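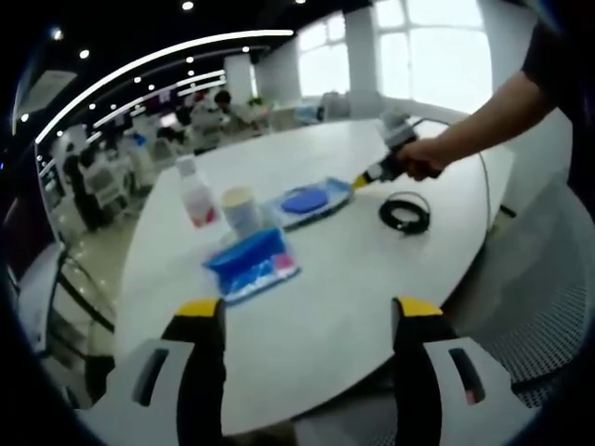 Two of our hand-held grippers at the white table, one with its yellow nose up against the blue tray.

Hello! I'm Hülya Ateş and I started Flomik at home, on the kitchen table, with a second-hand printer and a drawer full of springs that didn't fit anything. I wanted a gripper I could hold in my hand and use to teach a robot arm how to pick up ordinary stuff (cups, bottles, sponges, whatever was by the sink). The first one was dreadful. It pinched me more than it pinched the cup!

Hatice Sezer joined when I moved the build into a shared workshop, and she redid the fingers from scratch. We're on version 10 now, which we call Trundo, and I do love it. Pale grey shell, black pads on the inside, yellow tips you can spot from across the room.

We've recorded 1,546 pick-ups so far and we'd like to get to 2,000 by October. Cables are still my least favourite thing to grab, and Hatice says the same about soft pouches.

We're a tiny outfit and we still do most of the soldering ourselves. If you're building something similar in your shed or spare room, come and say hello – we're at the benches every Thursday from six, and there's always a spare gripper for you to have a go with.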